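Kascombe desk unit, walkaround after the grip fault
Filled in by me, mid-August

1. Handover. FAIL. Fault 212 again, fingers locked up at bill 19. I hit stop and kept my hands clear!

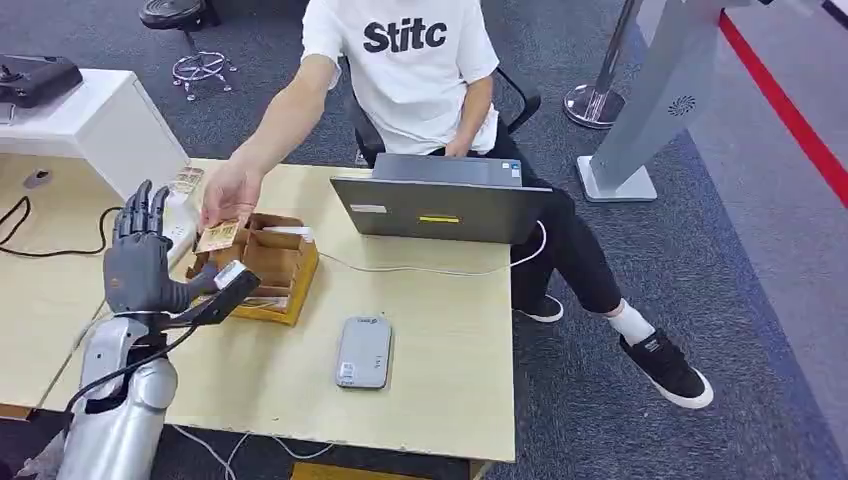
Stosuvov wants a slower close before we try cash again (fine by me).

2. Wheels and floor tape. OK, though I'd like more room at that corner.

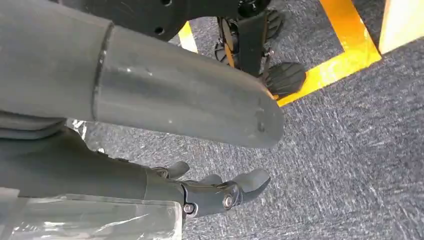 Item 2: lower wheel at the yellow tape

3. Finger joints. Screws need a torque check, so no sign-off yet.

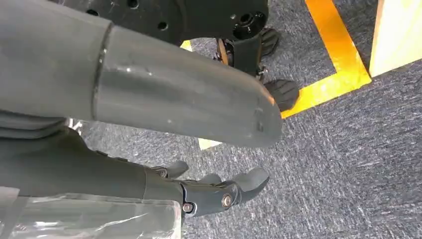
I've asked Dutana for the hex key set. Power stays off till then.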